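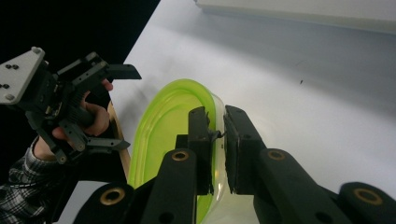
Can a machine handle household or shop-floor chores without a person nearby?

In a few narrow cases it can, for a while, provided the objects, the lighting and the furniture stay much the same. Across a whole kitchen or workshop it can't yet, and claims to the contrary usually rest on short demonstrations.

Reference > Technology > Robotics > Chore automation

Chore automation is the use of general-purpose machines for small manual jobs such as clearing a table, sorting parts or putting lids on tubs. It is usually kept separate from single-purpose appliances. A dishwasher does one chore well because the dishes are brought to it.

Picking up containers

Tubs and bins are common test objects, and they are harder than they look. A thin rim can be pinched between two fingers, but the wall may bend, and a full tub hangs differently from an empty one. Clear plastic adds trouble, as cameras often read the table behind it in place of the wall. Much current work starts from people doing the job themselves with hand-held grippers, whose recordings are then used to train a machine. The skill in such recordings belongs to the person, a point that promotional material tends to pass over.

Reported results

The Terotitz trial ran 1,515 attempts at table clearing and reported success in 67 percent of them. The figure has been widely repeated, usually without its conditions: 4 kinds of container, 6 table layouts, and a person resetting the table after every attempt. Dropped items that landed upright were scored as successes. A later trial at the Mofokeng packing shop used stricter scoring and published no overall rate, only a note that staff had gone back to sorting by hand for mixed loads.

The Timier project promised a home version by December of its second year. It released a video and a parts list. Whether the machine in the video was steered from another room was never made clear.

Grip and release

Letting go gets less attention than grasping. Two blunt fingers need room to open on both sides of an object, and that room may be missing in a crowded drawer. Smooth metal and glass can also throw reflections that confuse a camera at close range. 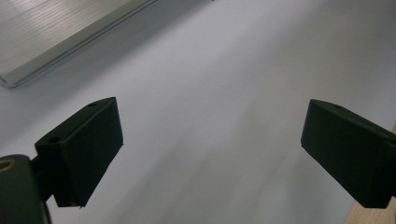

Cost and supervision

Supporters often compare the price of a machine with a year of wages. The comparison leaves out the person who watches it, clears its jams and wipes its cameras. At Plorkesent, a small assembly shop, one worker was assigned to each machine throughout the trial period, and the shop's own report lists no hours saved.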